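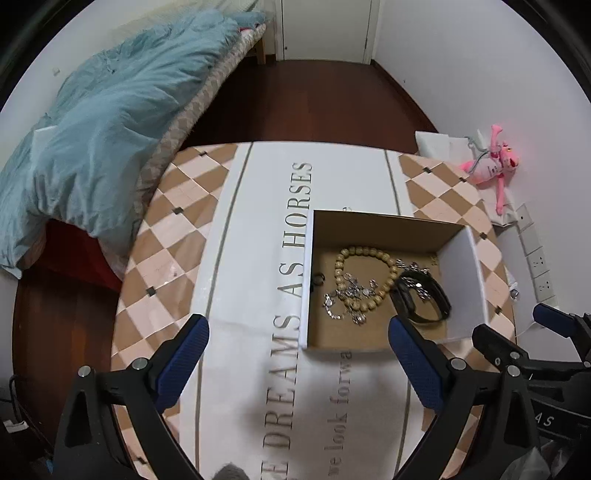
Notebook, April, bench 2 / home table. Sorting and tangling, continued.

14:10. Picked up where Soledad left off. Open item from last entry: storage of mixed small jewelry in one open box, and how to get it apart without stressing links. Box is the white-sided one with the bare brown cardboard inside. Contents in the current lot: round wooden bead bracelet, silver chain with charms, a further cluster of silver links and charms, black fitness band. One small black ring also in there, could be a hair tie. Left it in.

Working on the dining cloth (tan and pink diamonds, white runner with the big gray lettering). Not ideal as a background. Small dark squares in the print are easy to mistake for dropped parts. Stavros wants a plain gray towel under everything from now on. Agreed, will bring one.

Tangle behavior, mixed box. The charm chain is the problem piece. Charms act as hooks and catch on whatever is adjacent. With beads next to it, the charms work into the gaps between beads and the cord takes the load when either piece is lifted. Do not lift by the bead bracelet. Cord on the last one of this type (Tarnlow, elastic, knotted) failed at the knot, and we lost most of an afternoon on the floor.

Procedure used on the previous tangle, for reference:
Tip the contents out flat. No picking inside the box, the walls block the low angle.
Find the clasp on the chain and open it before anything else.
Push slack toward the knot from both sides. No pulling.
Blunt pin through the center of the knot, rock it, repeat.
If a jump ring has opened, stop and close it with two pairs of flat pliers, twisting sideways.

Time for that one: 4 minutes with the clasp open. Ľubica tried a comparable tangle with the clasp closed and gave up at 12:30 when lunch came. Not a controlled comparison, her knot was tighter.

15:05. Liner question. Bare cardboard sheds fiber, and the fiber ends up in the chain links. Checked the Sinstead sample under the loupe after its month in a bare box: brown lint in the clasp spring, dull patches on the charms where they had been lying on the board. Cannot separate board effect from ordinary air tarnish on this evidence. Fabrice has a roll of anti-tarnish cloth left over from the Ruiz-Ortega drawer job, 390 mm wide, enough for several boxes. Cut with a 5 mm overlap at the corners, no glue. Glue fumes were suspected in the drawer job and never ruled out.

Dividers. Card strips slotted at half height, egg-crate style. Earlier version had equal cells, which wasted space on rings and was too tight for bangles. Revised layout: one long cell for chains laid straight and clasped, one wide cell for beads, the remainder split for small items. Chain cell must be long enough that a bracelet lies without doubling back. Doubled chains tangle as soon as the box is carried.

Fitness band should not be in with silver at all. The module is hard enough to scuff polished charms, and the strap grips the chain and drags it when removed. Somkiat suggests a hook on the side of the box. I would keep it on the charger shelf and be done with it.

Weights, for the divider card: full drawer set from Trultulport came to 122 g before sorting. The card we have is 500 gsm and will hold that without sagging, also when stacked two high. Not tested three high.

16:20. Polishing postponed. Cloth only, no dip, until we know whether any of the charms are plated. Two in the Sinstead set were, and the dip took the color off one of them. Soledad to check for marks on the back of each charm and note them in the table at the end of this book.

To do:
Gray towel (me)
Cut liner, one box as a trial (Fabrice)
Restring Tarnlow bracelet on 0.8 mm cord, surgeon's knot, leave overnight before trimming
Redraw divider template with the long cell, old one is still pinned over the bench and should come down
Ask Ľubica where the second pair of flat pliers went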